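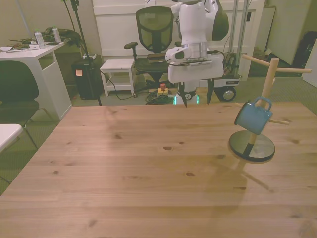
## Mugs on a mug tree

A mug tree saves a shelf, and it keeps handles where you can grab them. Hang the first mug low and the next one on the opposite side, so the weight stays near the pole. Three pegs means three mugs. Don't double up, even with small ones.

Check the pegs every February or so. If one turns in its hole, pull it out, scrape off the old glue, put in a drop of new wood glue and leave it overnight. Dilek Uçar wraps the peg end in a single layer of thread first - it takes up the slack if the hole has worn wide.

Mugs often hang at a slant. That does no harm as long as the handle sits against the pole and the mug can't slide off when you bump the table.

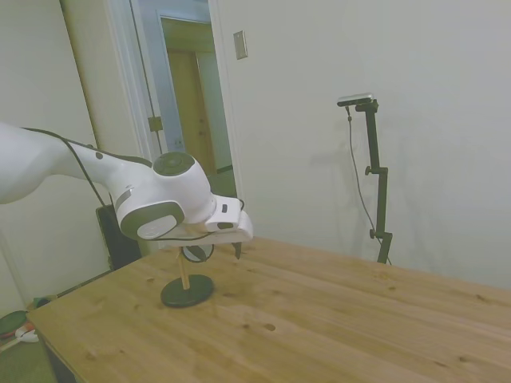 Morkport, 16 April 2023

Joaquín Zúñiga wrote to ask about stands with a round base and a thin dowel. His leans. Nearly always the dowel isn't seated at 90 degrees:

- Turn the stand upside down and look for a gap where the dowel goes in.
- Tap the dowel home with a rubber mallet, or a shoe with a rag over it.
- Stick felt under the base if it rocks. Use one full circle, not four dots.

Keep anything you put on top small. A wide base helps, but a thin dowel will still sway.

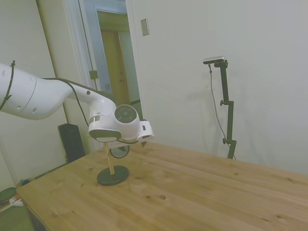 ## Looking after a pine table

Pine dents easily, so lift stands and mug trees when you move them. Wipe along the grain with a damp cloth, then a dry one. Crumbs in the seams between boards come out with an old toothbrush.

Knots can weep a little resin in a warm room. Scrape it with a plastic card and dab the spot with rubbing alcohol - try it underneath the table first, as it can dull some finishes.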